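About Prindel

Prindel is a translation office for technical manuals and safety data sheets. It was set up by Séverine Picard and Deividas Uibo, who had both worked as in-house translators for machinery exporters. The office has 14 permanent staff and a pool of 67 freelance translators, each working only into their first language.

Every job follows the same path. A project lead checks the source file, builds a term list and sends it to the client for approval – work does not start until the list is signed. The text is then translated, revised by a second person and proofread in its final layout. 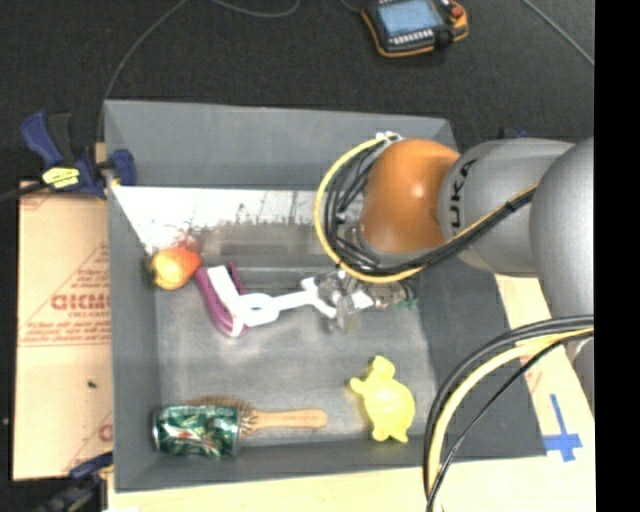

Term lists are kept per client and are never shared between accounts. Iqra Hayat maintains them and handles requests for export. Files are returned in the format in which they were received.

Rush orders are accepted until 3 p.m. for texts under two pages. Longer rush orders depend on the language pair – please call first. Certified translations for courts and registries are not offered.

Quotes: write to Albane Pichon at the main office. Replies go out the next working day.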